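**Skukon build notes, handout 4: reach and wrist setup**
Shared workshop, Litmont. Notes by Veerle Verbeke, September.

Read this before your bench slot. The arm runs on Benmoussa firmware and has to be homed at every power-up. Keep the speed limit at 30 per cent until your group has been signed off.

### 1. Floor reach

Send the hand down towards the carpet in small steps. Stop with the fingertips clear of the floor and save the pose. 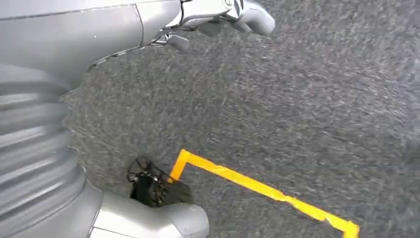 Save each pose under your group letter. The controller holds 382 poses, and old ones are overwritten without a warning.

### 2. Side clearance

Jog sideways at low speed with one person on the stop button. Write down the joint angles at the closest point you are happy with. 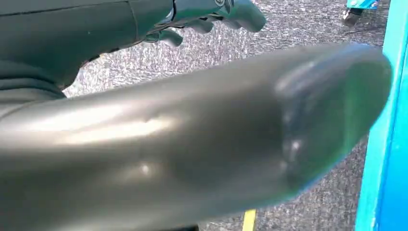 If the arm faults, don't push it by hand. Clear the fault, back off along the same path and home it again. Faults go in the Gimel log with the time of day.

### 3. Working from underneath

Large moulded parts are harder to plan for, as the ribs leave few flat spots.

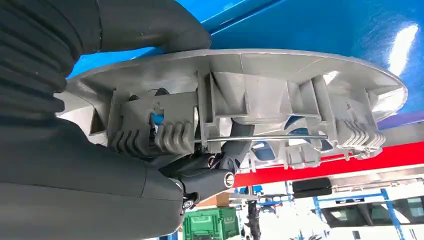 *Fig. 3. Gripper under a light grey moulded part, ribbed side down.*

Check the wrist fasteners after this exercise.

### 4. Supporting a part

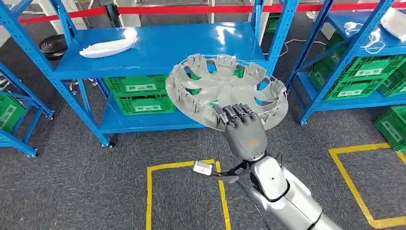
Wrist rotation is limited by the wiring as much as by the joint. Leave enough slack for a full turn each way. The black cable looping around the wrist from the white connector box is the run to watch. Rotate slowly and stop if it pulls tight.

Bring your angle sheets to the next session.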